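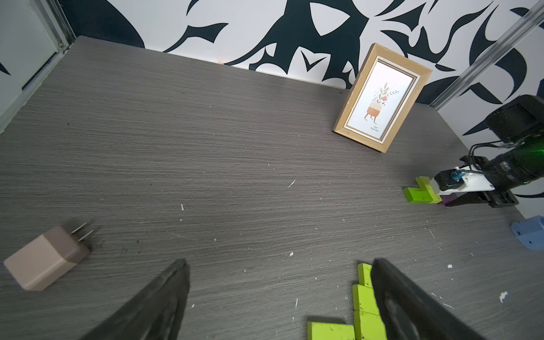
Ostora Rooms: Questions We Are Often Asked

Print this page | E-mail this page

Many people write to us before they book a room for a club, a course or a family party. We have put the usual questions here, with the answers. Please read them first, and if your question is missing, write to Rochelle Lindqvist at the office on Forsyth Street.

Who can book a room?

Any adult can book. You do not have to live in Lornness. If you book in the name of a club, we need also the name of one person who will be present the whole time and who keeps the key.

How early must I book?

You can book up to 16 weeks before your date. For the evenings in October we advise to write early, as the language courses come back then and the small room is quickly full. Sometimes a date becomes free again, so it is worth to ask.

How much does it cost?

The small room costs £16 for an evening and the large room £25. For the whole day the large room is £40. Heating is included in these prices. We ask for payment when you receive the key, by card or by bank transfer. Cash we do not take any more.

How many people may come?

The small room is for 21 people at most, the large room for 40. These numbers come from the fire rules and we are not allowed to change them, also not for one evening. Babies and small children are counted as persons.

Is there a kitchen?

Yes, a small one, and it is shared between both rooms. You will find a kettle, a cooker with four rings, a fridge, and plates and cups in the cupboards. There are no sharp knives, so bring your own if you want to cut a cake or bread. If both rooms are booked on the same evening, we tell both groups, and you can agree between you who uses the cooker at which time.

May I bring my own food and drink?

You may. Wine and beer are allowed if they are not sold. If you wish to sell drinks, you need a licence, and you must show us a copy before the day.

Can we play music?

Music is allowed until ten o'clock. After this hour please close the windows and speak quietly in the yard. The neighbours at the back have been patient with us for many years and we would like that it stays so.

May I put things on the walls?

Please use only the picture rail and the hooks. Tape and drawing pins leave marks, and the repair is then taken from your deposit. Balloons and paper chains can be tied to the rail with string.

What is the deposit for?

It covers broken things, lost keys and extra cleaning. It is the same amount as the price of the room. If all is in order you receive it back in the week after your booking.

Do I have to clean?

Yes, but only the simple things. Wipe the tables, sweep the floor, wash what you have used and take your rubbish home with you. The broom and the cloths are in the tall cupboard by the back door. The floors are washed by us.

Can I cancel?

If you cancel more than two weeks before the date, you pay nothing. Later than this, we keep half of the price, except when we find another group for the same evening.

Can wheelchair users come in?

The large room and the toilet beside it can be reached without steps, from the side entrance. The small room has two steps. We have a ramp for them, but it is heavy, so tell us before and it will be in place when you arrive.

Where can we park?

There is space for a few cars in the yard. Please leave the gate free. In the evening you can also park on Clallel Road, five minutes on foot.

I have left something behind. What shall I do?

Write to Noemi Bellamy at the office and say what it is and when you were here. We keep lost things until the end of the following month.

Page last changed: 30 January 2024

Print this page | E-mail this page

Related pages
Prices and booking form
Plan of the two rooms
How to find us from Clallel Road
Sewing evenings with Marisol Zavala: new places
Rules for the use of the kitchen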